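Deline Nail Room
Progress report to the Stirance Small Business Fund
3rd September
Prepared by Steinar Hviid

Summary

The grant was approved in June for clearing and reorganizing the polish stock, replacing the storage in the work room, and setting up a refill and return routine with our supplier, Barasa. The first two items are well along. The third has started but is behind the plan.

Stock check

When we applied, we did not have a reliable list of what we owned. We do now. The count came to 1202 bottles, including the boxes brought over from the Zunden site when it closed. Of these, 115 have been set aside as dried out or separated past the point of use. They are in sealed boxes in the back hallway until the hazardous waste pickup, which the county schedules and we do not control. Nothing has gone in the regular trash.

The list is kept in a spreadsheet by color family, with the date opened where we know it. Many of the Zunden bottles had no date, so they were given the date they arrived here. This makes them look newer than they are, and we will correct for it by testing that group first next time.

Bottle and cap matching

The slowest part of the job has been caps. A fair number of bottles had been closed with the wrong cap at some point, which lets air in and leaves the brush too short or too long for the bottle. Each doubtful bottle is opened at the table, the neck is wiped with remover, and the cap is tried for fit before it goes back on the shelf. We had allowed 2 weeks for this and it took most of the summer.

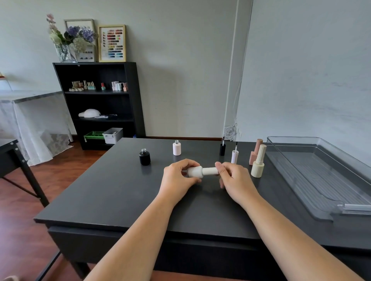

Matching is now done in small batches. We tried working through a full box at a time at first, and ended up with too many open bottles and a strong smell in the room. A batch is kept to a few bottles. The caps do not make it easy, as even among the light shades there is a ribbed white one, a stepped one in dusty pink and a tall ribbed cream one, and a tapered cream cap can belong to a white bottle. Color alone is a poor guide, so we go by the thread and the brush length. Any cap without a bottle is cleaned and kept for one month.

Storage

The black bookshelf is in use for the working stock. Polish is on the top shelf, and the UV lamp has its place on the one below. The baskets and bins we already owned went on the bottom shelf, so the amount budgeted for new ones was not spent. I would like to move that money to shelf labels and ask for your approval to do so.

Still open is the wiring at the back of the work table. An electrician has quoted for a wall-mounted power strip, and the work is within the equipment line.

Spending

We are under budget on storage and over on hours. The extra hours were covered from our own account and are not being claimed. Receipts are attached in date order.

Next steps

Barasa has agreed to take back empty glass in lots of 8 dozen. The first lot is not ready. We expect to send it before the final report, together with the updated stock list.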